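Trullport Forums > Manipulation > Data collection
Thread: How many demos before you trust a cable task?

stallar_bench
I'm collecting teleoperated demos for a two-finger gripper. The task family is phones, chargers and power strips on a table. So far I have 56 episodes and the policy trained on them does fine until the cable is in a position it hasn't seen. Then it hovers and closes on nothing.

Right now I reset by hand between episodes. I pick up the cable, drop it, and start recording. One episode takes me 40 seconds when it goes well. I throw out anything where I fumbled the grasp more than once. Everything gets recorded from the wrist, plus joint positions.

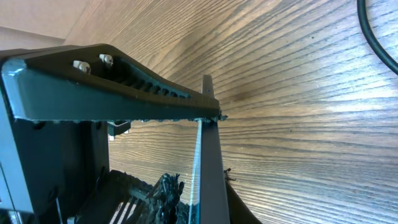 My question is whether to keep going with the same setup until I have a few hundred, or stop now and change how I reset. I don't want to spend a week on data that all teaches the same thing.

kv_rusnák
Stop and change the reset. Dropping the cable from the same hand at the same height gives you a narrower set of shapes than you think. I lay mine out on purpose: straight, one loop, two loops, bunched near the plug, bunched far from the plug. 10 of each, then train, then look at which group fails.

Also, why are you throwing out the fumbles? If you recover, keep it. The policy needs to see what to do after a miss.

boltetti
Disagree on the fumbles. I kept all of mine on a drawer task and the policy learned to fumble. It would go in short, back off and go in again, every time, even when the first approach was fine. I relabeled the whole set and dropped 41 episodes and it got better.

kv_rusnák
Were those recoveries or just bad approaches? There's a difference. If the operator misses because they were in a hurry, cut the miss and keep the part from there on. If the cable slid, keep the whole thing.

boltetti
Mixed. I didn't sort them at the time and I wasn't going to watch all of it again. Which is sort of my point – most people won't sort them, so the safe rule is to drop them.

stallar_bench
I can sort them, there aren't that many. I'll go back and tag slid/missed tonight.

On the layouts, I tried something close to that this afternoon and I'm not sure how to name what I got.

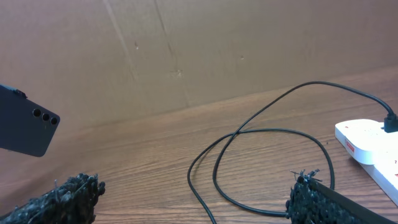 My plan was to have a sheet of named layouts and pick one at random before each episode. The trouble is that the cable doesn't hold a shape. With the plug in the power strip it comes out in a high arc first and then falls back over itself, so what I get is a loop with something like a figure eight in the middle of the table. Do I call that one loop or two? If I unplug it I get cleaner layouts, but then the plugged-in case is missing from the set.

kv_rusnák
Call it "crossed" and move on. The label is only for you, so you can check coverage. The policy never sees it. Keep it plugged in for at least half.

gripworks_m
Two things from someone who has done a lot of these.

Move the strip too. If the plug end is always in the same spot the policy will find the cable from there and ignore the rest of it.

And put the cardboard up for some sessions and take it down for others, or you'll find out in June that it only works with a brown background.

boltetti
I'd leave the background alone for now. Change one thing at a time or you won't know what fixed it.

gripworks_m
That's fine for an experiment. For a dataset I want everything moving.

stallar_bench
I'll do layouts and strip position first, same background, and hold back 10 episodes with the cardboard down as a test set. If those fail I'll start mixing it in. Will post numbers here when the next batch is trained.

kv_rusnák
Hold back one whole layout as well. Not just random episodes.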